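## Bench notes: two arms on one table

Nov 17, 2022

The two-arm build at the Detbridge workshop now has its own page in the log, and Gonzalo Esteban has asked for the frame and cable notes to be set out for members who plan to copy it. The project name is Tituditz. It shares a shelf with Flitosico, the older single-arm rig, so please check the label before borrowing any fixings.

The perimeter frame went together in October. Each corner was checked for square before the rails were tightened, and the rail bolts were checked again after the first 204 cycles. Two had worked loose, both on the left rail. They have been refitted with thread lock and have held since.

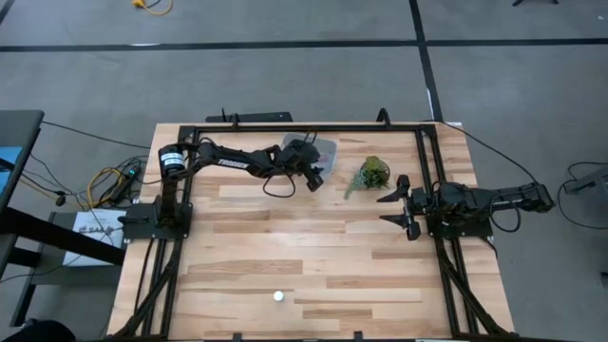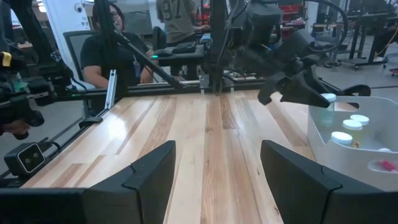
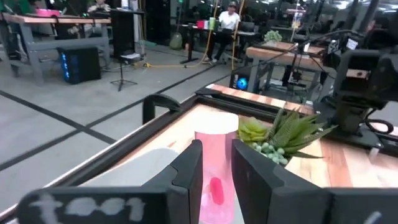
Cable length has taken more time than any other part of the build. A wrist cable must be long enough for the full turn of the last joint, and every spare centimetre of it hangs where the work is. On the left arm the cable still drops in a loose loop below the gripper, next to the clear tub, and that loop is the next thing to be dealt with. The plan is to fix the cable at the wrist housing and again halfway along the upper link, leaving 400 mm of free length between the two points. A printed clip has been drawn for the purpose. The first version gripped too hard and marked the sleeve, so the inner radius has been opened by 2 mm and the edges rounded.

Power and data should leave each arm by separate routes. On the Toledo version of the frame they were bundled together, and the joint readings dropped out whenever both shoulders moved at once. Separating them cleared the fault. The cause was not traced any further.

Members building their own should set the shoulder brackets before the wiring is cut to length. Moving a bracket along the rail later means remaking the whole run. The bracket bolts are M4, and a long-reach hex key is needed for the inner pair.

The clip drawing is in the shared folder under Tituditz, revision 4. Please write any changes on the sheet at the bench and leave the earlier revisions where they are.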